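레시피 글 앞의 긴 사연, 나는 찬성이다

점심 먹고 급하게 쓴다. 정리 안 된 글이라 미리 양해를.

요즘 베이킹 블로그에 달리는 댓글을 보면 열에 여덟은 같은 소리다. "서론 너무 길어요." "레시피만 주세요." "스크롤하다 손가락 빠지겠네." 무슨 말인지 안다. 나도 손에 버터 묻힌 채로 휴대폰 화면을 팔꿈치로 밀어본 사람이다. 오븐은 예열 다 됐다고 삑삑거리는데 글쓴이는 아직 외할머니 댁 마당 감나무 얘기를 하고 있고. 짜증난다. 인정.

그런데도 나는 그 감나무 얘기가 있어야 한다고 생각한다.

지난 February, 아니 2월에 (영어 레시피를 하도 봤더니 이렇다) 레시피 모음 앱 Flimer를 깔았다. 사연 싹 걷어내고 재료랑 순서만 보여주는 앱. 처음엔 신세계였다. 검색하고 누르면 바로 밀가루 200그램, 설탕 얼마, 끝. 사흘 동안 쿠키 두 판, 파운드 하나를 구웠다. 쿠키는 퍼졌고 파운드는 가운데가 꺼졌다. 내 실력 탓도 있겠지. 근데 왜 그렇게 됐는지를 알 수가 없었다. 순서에는 "버터와 설탕을 섞는다"라고만 되어 있다. 얼마나? 어떤 상태까지? 버터는 냉장고에서 막 꺼낸 거? 말랑한 거?

답답해서 같은 파운드 레시피의 원문을 찾아 들어갔다. Permont라는 오래된 블로그. 서론이 정말 길다. 이사한 얘기, 새 집 오븐이 전 집 오븐보다 세서 처음 구운 걸 다 버린 얘기, 남편이 그걸 우유에 말아 먹은 얘기. 그리고 그 중간에 딱 한 줄. 겨울 부엌이 추워서 버터가 안 풀리길래 전날 밤에 꺼내놨다고. 그거였다. 내가 놓친 게. 우리집 부엌도 춥다. 베란다 쪽 창문이 바로 옆이라.

레시피 칸에는 없고 사연에만 있던 한 줄이다.
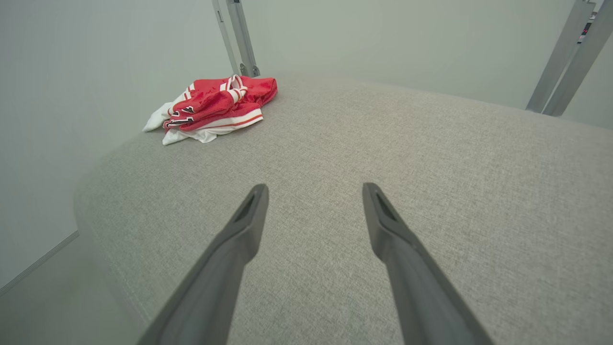 회색 천 위에서 벌어져 있는 짙은 회색 집게 손가락 한 쌍

물론 모든 서론이 그런 건 아니다. 안다. 검색에 걸리려고 "촉촉한 바나나빵 레시피"를 문단마다 박아놓은 글. 바나나가 몸에 좋다는 얘기를 어디서 긁어와서 붙인 글. 광고 사이에 글이 끼어있는 건지 글 사이에 광고가 끼어있는 건지 모르겠는 글. 이런 건 나도 못 참는다. 하지만 그건 사연이 길어서가 아니라 사연이 없어서 문제다. 길이만 있고 사람이 없음.

구분법은 간단하다고 본다. 망한 얘기가 나오는가. 자기가 한번이라도 태워먹은 사람은 꼭 그 얘기를 쓴다. 어디서 탔는지, 몇 분 더 뒀다가 그랬는지. 구워보지도 않고 쓴 글에는 실패가 없다. 늘 "겉은 바삭 속은 촉촉"이고 늘 "온 가족이 좋아해요"다.

내가 제일 좋아하는 블로그는 Miah인데 여긴 심하다. 스콘 하나 올리면서 문단이 12개. 나는 다 읽는다. 심지어 스콘을 안 구울 때도 읽는다. 비 오는 날 반죽이 질어졌다는 얘기, 우유를 줄였더니 이번엔 너무 퍽퍽했다는 얘기, 동네 모임에 가져갔더니 다들 잼만 퍼먹더라는 얘기. 읽고 나면 스콘 반죽이 어떻게 생겨먹은 놈인지 감이 온다. 계량표로는 안 오던 감이다. 나중에 그 블로그 말고 다른 레시피로 구울 때도 그 감이 남아 있었고.

요리책도 원래 그랬다. 헌책방에서 산 Denutdale이라는 얇은 책이 있는데 (무슨 시골 마을 부엌 얘기) 레시피가 겨우 10개다. 나머지는 전부 잡담. 장날 얘기, 닭이 알을 안 낳는 얘기, 화덕 고친 얘기. 거기 나오는 당근케이크는 지금까지 거의 8번은 구웠을 거다. 사진 한 장 없는 책인데 그 케이크가 어떤 색이어야 하는지 나는 안다. "장화 닦기 전의 색"이라고 써 있어서. 이걸 재료표 어느 칸에 넣을 건가.

반론도 들어봤다. 첫째, 바쁘다. 맞다, 다들 바쁘다. 그러면 맨 위에 "레시피로 바로가기" 버튼 하나 달면 된다. 이미 많이들 달아놨다. 그걸 누르면 되는데 안 누르고 댓글로 화내는 사람이 너무 많다. 둘째, 남의 인생 안 궁금하다. 이것도 이해는 한다. 근데 공짜로 레시피 받아가면서 주인 얼굴도 보기 싫다는 건 좀. 밥 얻어먹으러 가서 인사도 안하고 냄비만 들고 나오는 거랑 뭐가 다른지 모르겟다.

셋째가 좀 아팠다. 당신도 Flimer 쓰지 않냐고. 쓴다. 지금도 쓴다. 이미 여러번 구워서 몸에 익은 것들, 비율만 까먹은 것들은 거기서 본다. 처음 굽는 건 무조건 원문으로 들어간다. 그게 내가 정한 선이고 남한테 강요할 생각은 없다.

바라는 건 하나. 블로그 쓰는 분들, 댓글 몇 개에 기죽어서 사연 지우지 마시라. 작년부터 즐겨 보던 곳 두 군데가 서론을 통째로 날렸다. "의견 반영해서 간단하게 바꿨습니다" 공지 하나 올리고. 깔끔해지긴 했는데 그 뒤로는 들어가서 읽을 게 없다. 한 군데는 결국 즐겨찾기에서 뺐다.

그리고 읽는 사람들은, 뭘 구웠으면 댓글에 어떻게 됐는지 좀 써주자. 잘 됐다 말고, 몇 분에 꺼냈는지 틀은 뭘 썼는지. 나도 맨날 읽기만 하다가 저번에 Permont에 처음 썼다. 버터 전날 꺼내놨더니 안 꺼졌다고. 윗면이 좀 갈라지긴 했는데 그건 다음에 칼집을 내보려고 한다. 답글은 아직 없음.

오븐 울린다. 오타는 나중에 고침.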